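News > Products > Storage and Workbench

Stokell to Ship Fliruvo Bench Sorting System in October

9 August 2023 — Stokell Press Office

Stokell today announced the Fliruvo bench sorting system, a method and parts package for shared tables where hand tools, printed parts and children's toys are kept on the same surface. Shipments begin in October.

The package consists of 16 open-top tubs in 2 diameters, a label sheet and a layout guide. Each tub is assigned one class of item. Tools with a bit or blade are stored apart from toys, and small loose parts go into the narrower tubs. The guide assumes that mixed items start out spread on the table and are sorted one at a time.

Fliruvo was developed with Konstantinidis, a supplier of workshop furniture, at its Grerberg site. Trials ran for eight weeks on light wooden benches using everyday contents: toy food, toy blocks, a cordless screwdriver and printed rings. Nearly 100 items were in circulation during the trials — most of them small enough to hold in one hand.

Stokell will supply the system to schools, libraries and community workshops. Replacement tubs and label sheets will be sold separately. The layout guide can be requested from the Stokell press office. 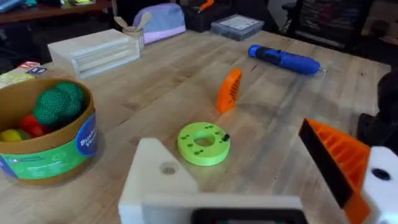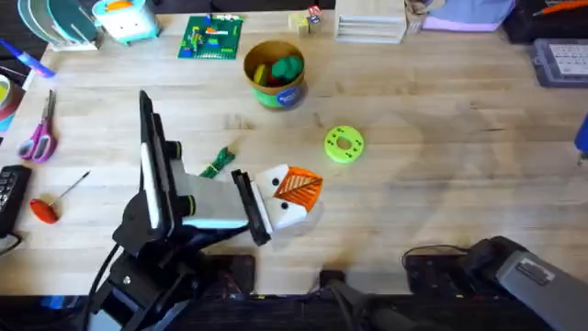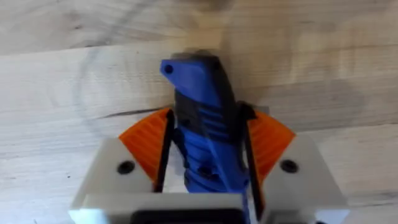
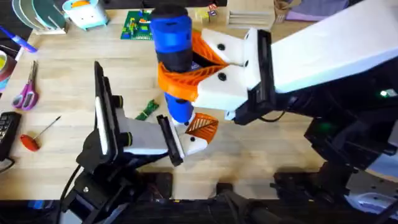

Bench sorting at Grerberg. First two images: toy food in a round cardboard tub, with a lime-green ring on the tabletop.

Last updated: 9:40 a.m.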